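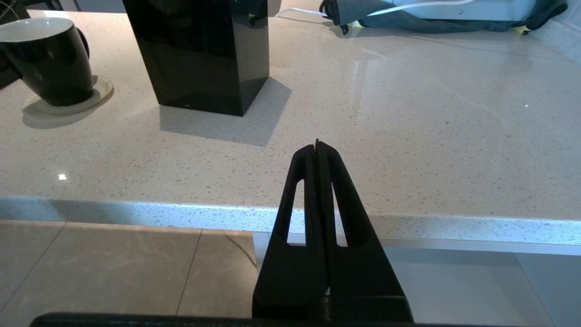
Two-finger gripper over the counter, fingers closed.

August, bench 2, started 8:40

Pristum diver, job 552, quartz, steel bracelet. Came in from the Starenthorpe shop with a note that said "stops sometimes, bezel stiff, clean up bracelet." No box, no papers, one spare link in a bag.

Battery first. The old cell read low but not dead. Cleaned the contact with pegwood, put in a new cell, and the second hand started right away. Left it face up on the mat while I did the bracelet. When I came back it had stopped at 17 seconds. A tap on the case and it went again. So the low cell is not the whole story.

Took the movement out. Hands off under plastic sheet, dial off, two feet, both fine. Found a short blue fiber by the third wheel, probably off a cleaning cloth. Removed it with Rodico. Also a little dried oil on the pivot next to it. This movement is not worth a full strip at what the shop is paying, but I did take the train bridge off, cleaned the wheels and oiled lightly. Getting the bridge back on took three tries. The step rotor keeps standing up and pulling itself over to the tweezers. Use the brass tweezers next time, they are in the left drawer under the case press dies.

Coil resistance is fine. Consumption after cleaning is within the sheet.

Bezel. Popped it with the blade at the 8 o'clock side, where there was already a mark from someone else. Lots of gray paste under it, sunscreen and skin mostly. Click spring is bent flat at one end. Bent it back by hand and it clicks, but unevenly between 40 and 50. I would sooner fit a new one. Trilholm lists it as part 383. Ordered two, because the other Pristum on the shelf has the same spring and will need it sooner or later.

The two-tone insert is staying as it is. There is a scratch across the dark half that catches a fingernail. The shop did not ask for it and the insert is glued, so leave it alone and write it on the ticket.

Bracelet. Brushed outer links, polished center. Ultrasonic for two rounds, the water was brown after the first. Taped the polished centers and redid the brushing with 600 paper on a flat block, one direction, long strokes. It came out a little too bright next to the case sides. Tried 500 on the clasp lid to compare and that matches the case better. Went back over the outer links with the 500. For this model, go straight to 500 and skip the finer paper. I have written that inside the lid of the paper box too.

One pin in the clasp was a cut-down nail. Replaced it.

Gaskets. Case back gasket flat and shiny, replaced. Crown gasket looked all right but I greased it. Crystal is mineral glass with one tiny chip at the edge under the bezel, not visible once the bezel is on. Dry pressure test has to wait until the bezel is finished, no point doing it twice.

Hands back on at 12, checked clearance all the way round. Date changes at ten past midnight, good enough. Lume on the hour hand is a bit darker than on the minute hand. Noted, not touched.

The Amano on the end of the bench (pocket watch, balance staff job) is still waiting for the staff. Please do not move the tray. The roller jewel is in the little blue cup with the lid, and the lid does not close properly.

Left to do on 552:
Run it overnight dial up, then crown down
Fit click spring when it arrives
Pressure test
Call Starenthorpe about the insert scratch before it goes back

4:15, still running, no stops since lunch. Second hand lands slightly past the markers on the left side of the dial and right on them on the right side. It did that before I started as well.

Out of 500 paper after this, two half sheets left. Put it on the list.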